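把山里的味道装进罐子：在尼高村学做一整年的腌菜

从里蒂贝格坐下午那班小巴上山，司机会在第三个弯道按一声喇叭，提醒上面放羊的人。我坐在最后一排，腿上抱着两只空玻璃坛，一路叮叮当当，前排的老太太回头看了好几次，最后忍不住问我：“去尼高（Nygård）学腌菜的吧？”

还真是！

我迷上发酵有些年头了，起因很俗气，冰箱里剩了半棵白菜，舍不得扔，撒了盐塞进瓶子里，几天后打开，酸味冲上来，那一口下去整个人都醒了。从此家里的窗台、书架、鞋柜顶上全是瓶子。可是自己看书摸索，总有一层窗户纸捅不破：为什么同样的盐、同样的菜，有的脆得能听见响，有的软塌塌像泡过头的茶叶？所以听说尼高村有一间农舍厨房，每年春天和十月各开一期课，我几乎是当场就报了名。

教课的是乌拉·索尔海姆（Ulla Solheim）。她个子很高，说话很快，两只手永远在动，讲到乳酸菌的时候像在讲自家亲戚。第一堂课她没让我们碰菜，先让我们尝盐。桌上一排小碟子，海盐、岩盐、粗的细的，大家用指尖蘸着吃，吃到后来舌头发麻，满屋子找水喝。

“先记住舌头的感觉，再去看秤。”她说。

她当然也用秤，而且用得很严。两公斤萝卜，也就是2000克，她放多少盐是有定数的：百分之二起步，天热往上加一点，天冷往下减一点，绝不含糊。她有一本厚厚的本子，封皮快掉了，里面每一坛都有编号，我们上课那天写到第3719号。我翻了翻前面，字迹歪歪扭扭，有些页角沾了甜菜汁，紫红的一圈。哪年雨水多，哪年卷心菜长得瘦，哪一坛因为去参加婚礼忘了压石头，全在里面。我觉得这比任何一本菜谱都好看。

村子海拔不算高，但昼夜温差大得惊人。五月初，中午可以只穿衬衫，太阳一落山就得裹毛衣。农舍后面有个半埋在坡里的石头地窖，推门进去，凉气从脚踝往上爬，鼻子里先是土味，再是木头味，然后那股酸香才慢慢浮起来，有一点像青苹果，又有一点像刚烤好的黑面包。我在里面站了好久，舍不得出来。

乌拉说，地窖最大的本事是慢。厨房里几天就能酸的卷心菜，放在这里要走上好几个星期，味道一层一层地长。她让我们尝了三份同一天下坛的菜，一份一直留在厨房，一份先厨房后地窖，一份从头到尾都在地窖。第一份酸得痛快，直来直去；第二份圆一些；第三份，怎么形容呢，入口几乎是甜的，酸在后面，走得很远，咽下去之后还在。同组的一位面包师吃完一句话没说，又夹了一筷子。

说到筷子，课上居然真的备了筷子。乌拉年轻时在沼村（Nunemura）住过一阵，跟房东学米糠腌菜，每天早晨把手伸进糠床里翻一遍。她说那是她学过的最好的功课，不用眼睛，全靠手：糠太湿了会黏指缝，太干了会散，温度对的时候，手心是微微发暖的。她回来以后用当地的黑麦麸试着养了一床，前面几次都养坏了，臭得邻居来敲门。后来她加了烤过的面包屑和一小截海带，这才算稳住。

现在这床麸糠有了自己的名字，叫“风门”（Fumon），取自沼村那条巷子口的一座小门。学员可以带一小把走，回家接着养。我问她给出去多少份了，她摆摆手，说早不记了，反正走到哪儿都有人跟她汇报“风门”的近况，像汇报孩子的成绩。

第二天我们去地里拔菜。说是地，其实就是屋前一块斜坡，樱桃萝卜、小芜菁，还有一垄刚冒头的莳萝。刚拔出来的樱桃萝卜带着泥，冲一下水就能咬，辣得直吸气。乌拉不让我们把叶子丢掉，萝卜缨切碎，揉盐，攥出水，和一点姜丝一起压进小罐，当天晚上就能配粥。这道快手腌缨子是我整趟旅行里做得最多的东西，回家以后隔两天就要来一份，太好吃了！

做法很简单，我抄在这里：

600克萝卜缨，洗净晾到表面没有水珠，切成小指甲盖那么宽。
盐12克，分两次下。头一次揉到叶子变深、出水，静置一刻钟；攥干，再下第二次。
姜一小块切细丝，喜欢辣的放半根干辣椒。
装罐压实，罐口盖好，放阴凉处，傍晚就能吃。放冰箱可以吃上三天，颜色会慢慢转暗，味道反而更好。

有一个步骤我从前总是偷懒，就是晾。乌拉把菜叶一片片摊在竹匾里，搁在廊下吹风，急性子的人看着要抓狂。可同样的菜，晾过的就是脆。她让我捏两片叶子比一比，晾过的那片软而有韧劲，折了也不断。我在心里给自己从前那些软塌塌的瓶子道了个歉。

课程的重头戏是大坛卷心菜。十几个人围着长桌，刀声此起彼伏，切好的菜丝堆成小山，然后大家挽起袖子一起揉。揉菜这件事有种奇妙的感染力，刚开始还有人聊天，渐渐就安静了，只听见菜丝在盆里咯吱咯吱，水一点点渗出来，没过指节。有人哼起歌，旁边的人跟上，调子我不认得，也跟着瞎哼。最后过秤，净重2385克的一份归我，坛号3722，我亲手写进了那本本子，字比平时端正不少。

坛子太沉，带不下山，乌拉替我们留在地窖，十月来取。她说秋天那一期正赶上第一场霜，卷心菜经了霜会更甜，到时候新旧两坛摆在一起吃，差别一口就懂。

回到家的头一个礼拜，我把厨房重新收拾了一遍。大坛子有大坛子的气派，可城里人过日子，真正天天打交道的还是手边的小容器：今天切多了半根黄瓜，明天剩一把芹菜梗，随手揉点盐就收起来。小份有小份的好，坏了不心疼，想试什么怪搭配都行。我试过芹菜梗配橙皮（出乎意料地清爽），试过苹果片配茴香籽（第一天惊艳，第三天就过了），还试过咖啡渣混进麸糠里，这个就别学了。

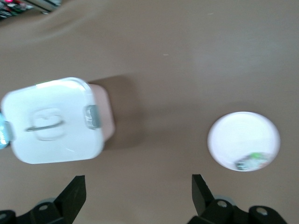 小份腌菜，从手边的容器开始：白盖方盒与白色圆杯状容器。

容器的讲究，我原以为乌拉会说出一大套，结果她只提了两条。一是要盖得上，二是要洗得净，边角里不能藏东西。带气的发酵别拧死盖子，早晚松一下，让它喘口气；当天吃的快手腌菜就没那么多规矩，盖好进冰箱便是。至于陶的好还是玻璃的好，她耸耸肩，说她外婆用的是搪瓷桶。

“风门”也在我家住下了，就在水槽左边的柜子里。头几天它有点闹脾气，气味偏冲，我照着嘱咐加了一把烤面包屑，早晚各翻一次，到第五天手伸进去，忽然觉得暖暖的，香气也出来了。我高兴得当场给乌拉写信，她隔天回了我一行字：“喂它一根胡萝卜，别太大。”

于是我就去买了胡萝卜。腌了一夜，早上切片配米饭，咸里带麦香，芯子还是脆的。第二根我留了两天，咸得多，切成细末拌豆腐正好。接下来打算试小芜菁，菜市场东头那家礼拜六才有，得赶早。

实用信息

尼高农舍厨房每年两期，春季一期，十月一期，每期两天，含午餐和一顿地窖试吃。秋季班5月8日开始接受报名，写信即可，请注明是否需要住宿。
从里蒂贝格上山的小巴上午、下午各一班，下雪天可能停开。
地窖里很凉，请带一件厚外套和一双不怕湿的鞋。
空坛自备，厨房也有旧坛出让，先到先挑。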